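Why Does Glass Let You See Through It?

I love questions that sound easy and then make your brain itch. My neighbor Lucienne asked me one last February: if a window is hard like a wall, how come light can walk right through it?

Let's start with how glass gets made. You take sand (yes, sand!), mix in a couple of other powders, and heat it all up until it glows and turns gooey. Then it cools down into glass.

Now for the light part. Everything is built from super tiny bits called atoms. In most things, the atoms grab the light that hits them, or bounce it back at you. Black things grab nearly all of it, and that's why they look so dark.
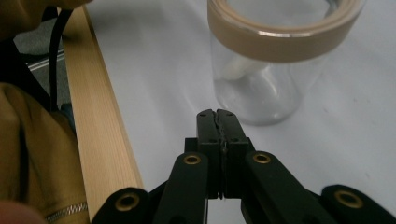 Matte black parts soak up most of the light.

Atoms in glass are picky, though. The kind of light our eyes can see doesn't suit them, so they let it go by -- and out it comes on the other side. Pretty sneaky!

So how can you spot a clear jar at all? Some light bounces off the outside, and the rest bends a little on its way through. Look for shiny spots and wobbly edges.
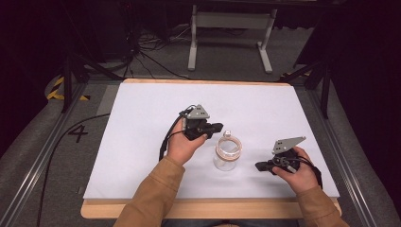 Try It Yourself

Ask a grown-up for a clear glass and fill it with water. Draw an arrow on some paper, stand it behind the glass, and slide it slowly backward. Watch which way the arrow points!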